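Count the shirts that come out badly
June 2026

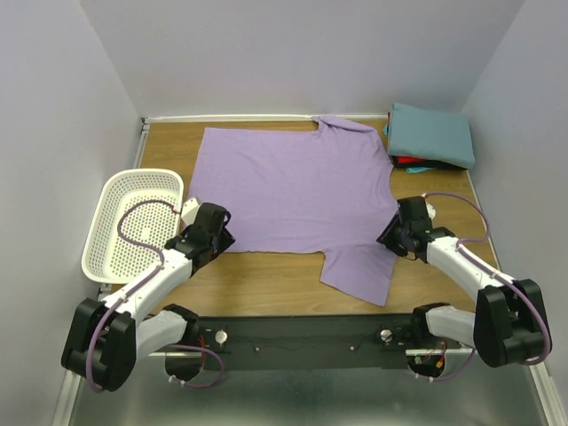
Most papers on laundry folding report one number, the success rate, and I think it is the wrong one to lead with. A fold either passes or fails, somebody draws the line, and the reader is left to guess where.

Take the Urnau results, which have been passed around a good deal this month. The group trained a two-armed policy on 2000 demonstrations and then ran 233 trials on T-shirts. The headline figure is good. What interested me was in the appendix, where 57 of the trials are marked as 'recovered'. In those the arms made a poor first grasp, let go and tried again. They are counted as successes, the same as a shirt folded cleanly at the first go.

I don't say that is dishonest. Recovery is a large part of what we want from these systems. A sleeve that has rolled up on itself is an ordinary thing to find on a laundry table, and a policy that can only deal with a flat shirt is not much use. But a recovered fold costs time, and it often leaves the cloth in a state the training data never covered. If a quarter of the runs go that way, I want to see them in the main table.

The Drondetti benchmark handles this better. It asks for 2 scores, one for the finished fold and one for how many times the cloth was regrasped. It is dull to fill in and the numbers look worse, so few groups use it. Ghumman did, and their paper was easier to learn from than any other I read this year, even though their method lost to Zorken on the plain success rate.

There is also the matter of the starting state. Some groups lay each shirt out by hand, and some drop it from a set height. Those are different tasks – the second is far harder – yet they turn up side by side in the same comparison charts.

My request is a small one. Publish the regrasp count, say how the shirt was put down, and release the video of every failed trial along with the good ones.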